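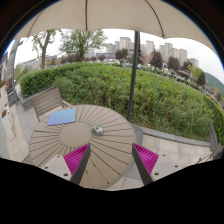 Tusitard open day in November: is it worth going if you know nothing about robots?

Posted in Robots & Automation, Visits and Events

My daughter found out that Tusitard is doing an open day with handheld grippers, outdoors at the Colombo terrace, and she has asked me every morning since if we can go. I fix bikes for a living and couldn't tell you the first thing about automation. Do they let regular people try the grippers, or is it all talks? And how long should we plan for? It's a 40-minute drive for us, so I'd like to know before I promise anything.

Nurhan Tuncer
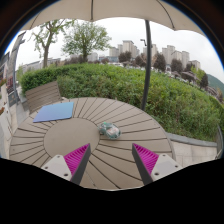 2 replies, sorted by most helpful

Daryna Ivanyshyn

Go, go, go! I went to the last one and I'm still telling people about it. You sit or stand at a round patio table under a big umbrella, with a hedge and the towers in the distance, and they hand you the gripper. It has two magenta ribbed fingers that close when you squeeze. The fins bend around whatever you grab, so you can pick up something soft and crinkly without crushing it (I tried a bag of candy and then my own sunglasses, very carefully).

The talk is short. The speaker told us they had collected 174 recordings at the previous stop and wanted 3000 by the end of the season, everything from folding napkins to moving folders across a table. Your daughter's tries can go in too if you sign the form, but you can say no and still play with it.

Some tips from my visit:

Get there before 10 in the morning. The line was tiny when we came and pretty long when we left.

Ask to try the same pickup with your left hand. So much harder, and so much fun!

Bring a jacket. You're outside the whole time, and the umbrella does nothing for wind.

Plan on two hours. We stayed three, mostly my fault. Kids need both hands for the gripper at first, but the staff were really patient and let everyone have a second turn.

Oh, and park at the Clasance garage if you can, the one by the terrace fills up.

tallivard_fan

its free. tallivard does one too but theirs is indoors and you only watch through glass, so I'd pick this one. they said 800 people came last year, or maybe 900, I forget. dont think there is food

Nurhan Tuncer

Thank you both! I showed my daughter the part about the left hand and she has been practicing with the kitchen tongs. We're going. Daryna, do you remember if the form can be filled out at the table or do I need to print it?

Daryna Ivanyshyn

At the table, they have pens and everything. Have a great time, and tell us what she picked up!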